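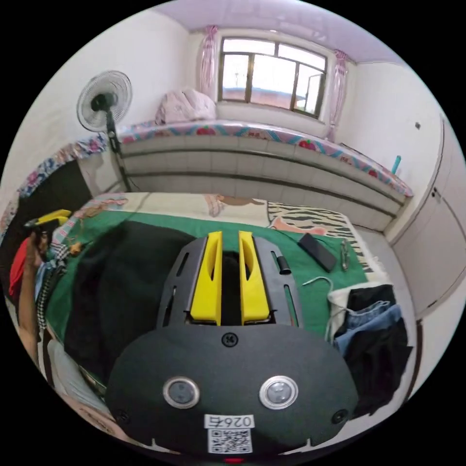 Flynn Bright wrote:
> Are both grippers going to the Pirihi meet? I only see one on the Vustby club sign-up sheet.

Both are going. I fixed the sheet. Still to do:

1. Cloth task. Each run is 90 seconds, two people, one gripper each.

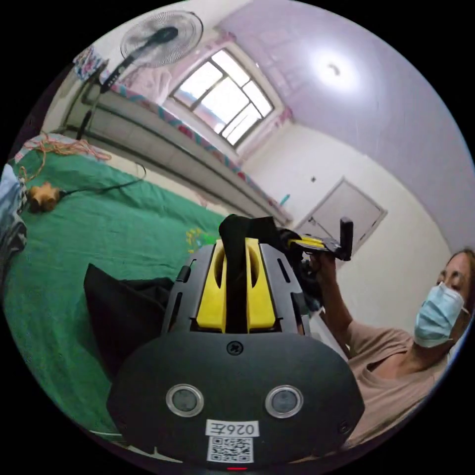
2. Log files. Name them by team and run, and copy them to the Clurik folder before you leave.

Practice is in the bedroom again, with the green sheet on the bed.

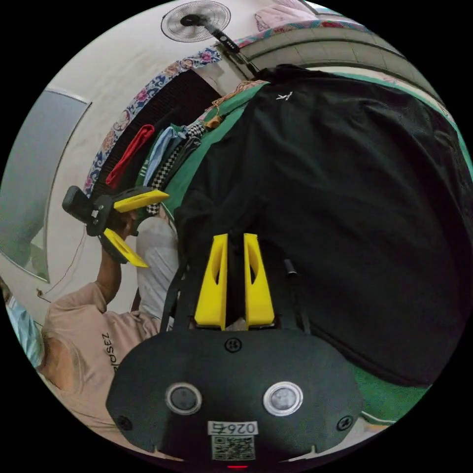 Cloth practice, Vustby club

The Dasov rules cap the upload at 900 MB per team, so trim your runs.

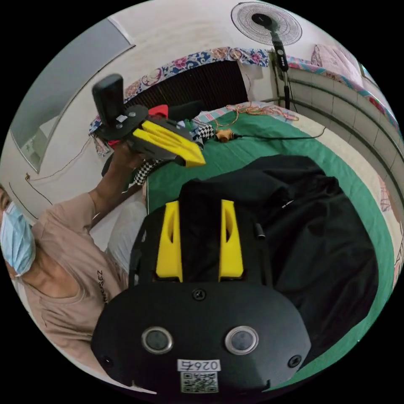

The form closes at 2 p.m. Send me your shirt size too if you haven't.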